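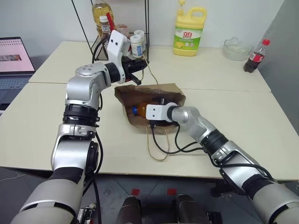
Brown paper bag on the worktable

How to Get Grease Out of a Canvas Apron

Dish detergent will lift most cooking grease from cotton canvas, even after a day or two. Do not wet the apron first.

Lay it flat and blot both sides with paper towel. Cover the spot with baking soda, wait 5 minutes, and brush it off. Put a folded towel under the stain so the grease doesn't move to the other layer.

Rub a little detergent in with an old toothbrush, working from the edge toward the middle. Leave it for 7 minutes, then rinse from the back with warm water. Waxed canvas, such as the Camargo apron, should only be wiped with a damp cloth.

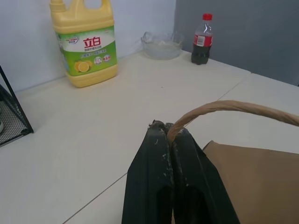

Ralier wrote in to say that two rounds of detergent worked on a September fryer stain, but only after the baking soda was brushed off completely. Any left behind turned to paste in the weave.

Check the spot in daylight before machine drying. Heat sets whatever grease is left, so repeat the detergent step if you still see a dark patch. Hang the apron by the neck strap to dry.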